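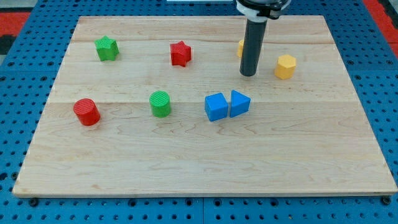
Questions about the Rarkia maple board and shape set, collected from the messages we get most often. Last updated in July.

## The board

**What wood is it?**
Maple, made from strips glued side by side. You will see faint seams and some wavy brown grain. No two boards match, and we can't take requests for a plainer or a busier pattern.

**Is it finished?**
With one thin coat of food-safe mineral oil. Put on more when the surface looks dull, let it soak in overnight and wipe off what is left.

**How do I clean it?**
A damp cloth, then a dry one. Don't soak it or put it in the dishwasher. For marks that won't wipe off, sand lightly along the grain with 2000 grit paper and oil the spot again. 1000 grit is fine for deeper scratches.

**Can I use it on a metal table?**
Yes, including perforated tops. Check for raised bolt heads first — they can dent the underside.

## The shapes

**What colors do they come in?**
Red, green, blue and yellow. Stars are sold in red and green.

**Why do the tops feel rough?**
The shapes are printed in plastic, and the printing leaves fine ridges. You can sand them down, but the color may turn cloudy.

**Can I wash them?**
Yes, by hand in lukewarm water. Hot water can warp the points of the stars.

**Are they safe for toddlers?**
No. The set is meant for ages four and up.

**I lost a piece. Do I have to buy a new set?**
No, single shapes are sold as spares. Order under part number 2603 and write the shape and color in the notes box. Leave the notes box empty and we will have to email you before shipping.

## Orders

**Do the board and shapes ship together?**
Usually. Boards come from our Arellano workshop, so during busy months they may arrive a few days later.

**Who do I contact about a damaged board?**
Geeta Chaturvedi handles returns. Send a photo of the damage and your order number through the contact form. Keep the packaging until you hear back.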